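Ludance Tabletop Demonstrations – README

Hello, and thank you for downloading this! We are a small group at Woltell, and this is the first set of hand-guided demonstrations we have felt comfortable sharing outside our own building. Please read the whole page before you start training on it – it isn't long, and it will save you a few of the puzzled evenings we had ourselves.

What you get

There are 188 demonstrations, each in its own folder with the video, the finger opening for the left and right hand, and the position of each gripper over time. They cover 7 everyday tasks, with wiping a whiteboard being the one we started with and the one we still like best. Each folder also has a short text file in which the person who did the demonstration wrote, in their own words, what they were trying to do. Some of these are one line long and some go on a bit (mine do, sorry).

How the demonstrations were made

We didn't drive an arm from a joystick for any of this. The person doing the task holds a gripper in each hand and simply works with them, opening and closing the fingers as they go, and the recording keeps the motion for the robot to learn from later. Reet Krūmiņa had been asking for this since March, and she was quite right that people settle into it much faster than they ever did with our old remote setup at Rimbridge. 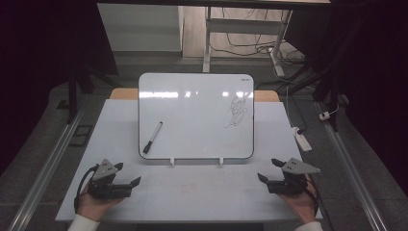
It does take a little getting used to, all the same. New people tend to hold their wrists very stiff for the first few tries and then loosen up, so we asked everyone to practice before we kept anything. If you are planning to collect more of your own, please do the same, and let people rest their arms!

Things to know before training

Positions are in meters and times are in seconds. The two hands share one clock. In 37 of the folders the person paused partway through to think, and we left those pauses in – Bart Boersma felt strongly that a robot ought to see a bit of hesitation too, while I would have trimmed them. The list is in pauses.txt, so you can side with whichever of us you prefer.

Left-handed people are underrepresented, and we would love help with that.

Using and citing

Use it freely for research and teaching, and mention Ludance and Woltell when you publish. Questions and corrections can go to Reet or Bart through the project page. Please include the folder number when you write.

Last updated Thursday, September 13, 2018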